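Raltcombe Textile Mill, Open Day

The Raltcombe mill opens to visitors one day a year, in October. I got there at 9 and joined the first tour. Parking is across the road at the Lesitz warehouse.

We began in the spinning hall, where 35 frames were running. Earplugs are handed out at the door.

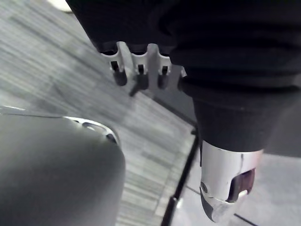
Knitting is on the second floor. The mill makes a heavy jersey there for Kokkinos, a workwear firm, and sells the ends in the shop. Dark knit like this creases softly across a bend and doesn't pull tight, so they use it for sleeves and covers. The guide said one machine turns out 300 yards a shift.

Terry cloth comes last. The loops are woven on a slack warp, then washed twice. Pale pink is the color they sell most of, and on a bar you can see the nubby surface well.
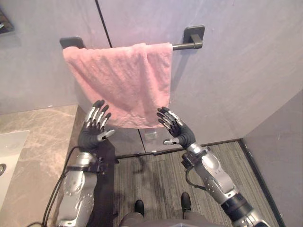
Shop and cafe

The shop takes cards. Seconds are in bins at the back. The cafe does soup and rolls until 2. Last year the mill had 1,000 visitors, so book the early tour.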